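**Parish hall and sacristy walk-through, December.** Done by Noemí Robles, comments hers unless marked. Read by Gintarė Rätsep, who holds the keys.
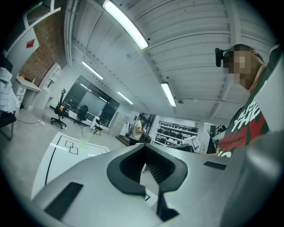
*White paneled ceiling, with a person leaning in at right.*

**Sanctuary and sacristy**

- [x] Candle stands level. One leans toward the choir, as do most of us by the second hymn.
- [ ] Charcoal stored in a metal tin with a lid. It's in a cookie tin. The cookies are in the proper tin.
- [x] Extinguisher by the vestment press, tag in date. Tag no. 3452.
- [ ] Paschal candle lighter: wick replaced. Father says it has "a season left in it." He said so last season.

**Nave**

- [x] Aisles clear.
- [ ] Kneelers, all rows. 2 won't stay up. The one in front of the Esquivel window drops on its own, usually during the homily. New hinge ordered from Vivcombe.
- [ ] West door opens from inside without a key. It does if you lift and swear. (G.R.: I have never sworn at it. Planing it down before Midnight Mass.)

**Hall**

- [x] Occupancy card posted.
- [ ] Folding chairs: almost 32 on the Trolley, which is rated for fewer and says so in red letters. Split into 2 loads.
- [x] Urn cord and plug sound.
- [ ] Metivis heater: keep three feet from the crib scenery. The shepherds are currently well inside that. Move shepherds.

**Carried over from last time**

- [ ] Bell rope frayed at hand height. Ring gently or ask Gintarė.
- [ ] Loft ladder, bottom rung. Still the bottom rung.

Unchecked items to be looked at again before the carol service. Keys back on the hook, please, the one with the label.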